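November, bench notes, simulated cell. Fault: arm drives its elbow through the joint limit during block sorting, and the safety stop does not report it.
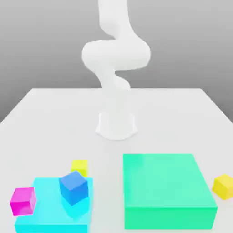
I start with what we know for certain. The planner is the one we call Kikach, the contact layer is Mollov, both at the versions Marlina froze before the long batch. The batch was 3,000 episodes. The stop log is clean for all of them, and this is the trouble, as in 183 episodes the elbow joint passed its soft limit and stayed past it for several steps. Marlina found it only when she plotted joint angles for another purpose. Without her plot we would have sent this policy to the real arm at Matlala next door.

Scene for the tests: same as the batch, with the cyan platform, the green box, and the four cubes (one blue, one magenta, two yellow). I did not change colours or sizes. Start positions come from the seed file, so some cubes begin on the platform, some on the table and some in awkward places over an edge. I first suspected these edge cases.

**Test 1, edge cases.** I took only the seeds where a cube hangs over the side of the platform. My thought was that the cube tips, the planner makes a new plan in a hurry, and the new plan is a bad one. I got some violations, but when I removed the edge seeds completely I got them also. So the cubes are not the cause, or at least not alone. Half a morning for this.

**Test 2, the green box.** The box is tall enough that the arm must lift over it to reach a cube on the far right. I made the box invisible for collision but left it in the picture. Violations became fewer but did not disappear. Then I put the collision back and made the clearance margin bigger, and they became more. This was the first useful thing. The planner is asking for more height, and near the base the only way to have more height is to fold the elbow.

**Test 3, limits as loaded.** I should have done this one first. I printed the limits from three places: the robot file, the planner at start, and the stop monitor at start. The robot file and the planner agree. The stop monitor has the elbow limit wider on the positive side. I asked Vesna and she remembered that the monitor reads its own small table, copied from the old arm when we moved from Dellamo. Nobody has opened this table since the move. The old arm could fold further than the new one.

So there are two faults and they hide one another:

1. The planner respects the limit at its waypoints but not between them. With a big clearance margin the path between two waypoints swings the elbow past the limit and comes back.
2. The monitor, which must catch exactly this, has the wrong number and stays quiet.

Fault 2 is the serious one. A planner can be wrong, this is why we have the monitor.

**What I changed**

- Monitor now reads the limits from the robot file. The old table is deleted, also from the backup folder, so that it cannot be loaded by mistake.
- At start, planner and monitor compare their limits. If they differ in any joint the run refuses to begin.
- The planner checks the path between waypoints as well. It costs time — episodes are slower now, and I will measure how much when the machine is free.

**Check afterwards.** I ran again the 183 bad seeds, first with only the monitor corrected. It stopped the arm in every one. Then with the planner correction too: no stops in 181 of them, and 2 still stop. In both of these the target is the yellow cube behind the platform, with the blue one close in front of it, and the planner finds no path and then tries an old one from its memory. It should give up and say so. Seed numbers are in the shared file, at the bottom.

Vesna asks if the arm at Matlala has the same old table. I looked at 16:40 and yes, it has. I have put a note on the controller there and switched it to hand-guided mode only. Please do not run any automatic program on it until one of us has loaded the new monitor and bent the elbow slowly by hand to the limit to see that it stops.

Marlina does not want to throw away the batch. Her opinion is that the good episodes are still good. I am not so sure, as the policy learned from all of them together. We agreed to mark the 183 and train once with and once without, then compare the elbow angles only.

Still to do:

- the old path from memory (Vesna)
- joint angle plot added to the standard report, so we see it without luck (Marlina)
- look at the wrist limits in the same manner, I compared only the elbow with care (me)
- measure the slower planning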